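# Why Does Wood Have Lines in It?

*Young Visitors' Reading Sheet, Pidendale Forest Museum*
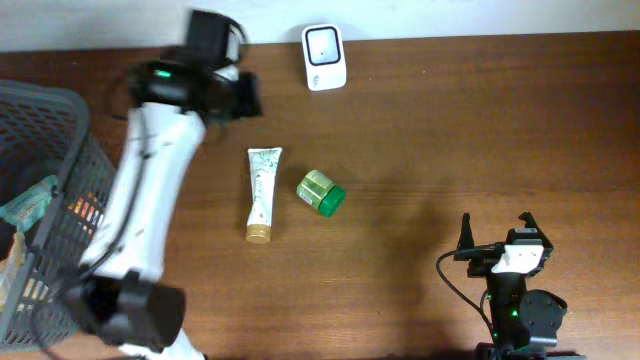 *The grain of a wooden tabletop, with faint darker streaks.*

Most homes and schools have something made of wood in them. Doors, pencils, rulers, floors and chairs can all come from trees. On many of these objects you can find thin lines, and these lines are called the grain. The grain was made by the tree while it was growing, and it can tell a careful reader a good deal about the tree's life.

## What wood is made of

A tree is built from very small parts called cells. Many of the cells in wood are long and narrow, like drinking straws, and most of them point up and down the trunk. Water from the soil travels through them from the roots to the leaves.

The walls of these cells are strong. They have to be, for a tall tree must hold up its branches in wind and under snow. Most of the cells in the middle of an old trunk are dead, but their walls remain and continue to support the tree.

When a trunk is sawed from end to end, the saw passes alongside the long cells. The lines on a board usually run the same way the trunk once grew. If you place a finger on a wooden ruler and follow the grain, your finger is moving in the direction that was once up or down.

## A new ring every year

Just under the bark is a very thin layer called the **cambium** (say KAM-bee-um). This is where the trunk grows thicker. The cambium makes new wood on its inner side and new bark on its outer side.

In places with warm and cold seasons, a tree doesn't grow at the same speed all year. Spring brings plenty of water, and many trees grow quickly. The wood made at this time is called **earlywood**, and in many kinds of tree it is pale. Later in the summer growth slows down. The cells have thicker walls, and the wood often looks darker. This is called **latewood**. In February, a tree in a cold country may not be growing any new wood at all.

One band of earlywood and one band of latewood together make one annual ring. "Annual" means "once a year." A stump with 17 rings came from a tree that was around 17 years old at the height where it was cut.

Some trees in warm, rainy parts of the world grow all year long. Their rings may be very hard to see, or there may be no clear rings to count.

## Wide rings and narrow rings

A wide ring often means that the tree had a good year, with enough water and light. A narrow ring may mean a dry year, a cold summer, or a year when insects ate many of the leaves. A tree crowded by taller neighbors may have narrow rings for a long time. If one of the neighbors falls, more light comes in and the rings may become wider.

Scientists who study tree rings are called **dendrochronologists** (say DEN-droh-kruh-NOL-uh-jists). They don't need to cut a tree down. They use a hollow tool to take out a thin rod of wood, called a core, and then look at the rings along it. Some kinds of tree, such as the bristlecone pine, can live for much more than 1,000 years, so their rings hold a very long record of the weather.

## How rings turn into stripes

Rings are round, but the lines on a board are often nearly straight. The reason is the direction of the cut.

Think of a carrot. If you slice it across, you see circles. If you slice it from top to tip, you see long bands. Wood behaves in much the same way. A cut across the trunk shows rings, and a cut along the trunk shows stripes. When a board is cut from near the side of a log, the lines may form tall arches or wavy shapes.

## What is a knot?

A knot is the place where a branch was once joined to the trunk. As the trunk grew thicker, new wood formed around the bottom of the branch. When the log is sawed into boards, that part of the branch appears as a round or oval mark. The grain bends around it, much as water in a stream bends around a stone.

## Activity: make a grain rubbing

Ask an adult which wooden objects you may use. Rough, unpainted boards give the clearest results.

You will need:

- thin white paper
- a wax crayon with the wrapper removed
- a piece of wood with grain you can feel

1. Lay the paper on the wood and hold it still.
2. Rub the side of the crayon gently over the paper in one direction.
3. Continue until lines begin to appear.
4. Write down what the object is and where you found it.
5. Repeat with another piece of wood and compare the two.

Visitors who make six different rubbings may bring them to the Paiva Room, where there is a display wall for work by children up to the age of 15.

## Words to remember

**Grain:** the direction and pattern of the cells in wood.

**Cambium:** the thin layer under the bark where new wood is made.

**Annual ring:** the wood a tree adds in one year.

**Core:** a thin rod of wood taken from a tree so that its rings can be studied.

Text by Judite Loureiro, Learning Department. Last reviewed April 5, 2026. The next sheet in this series explains how bark protects a tree.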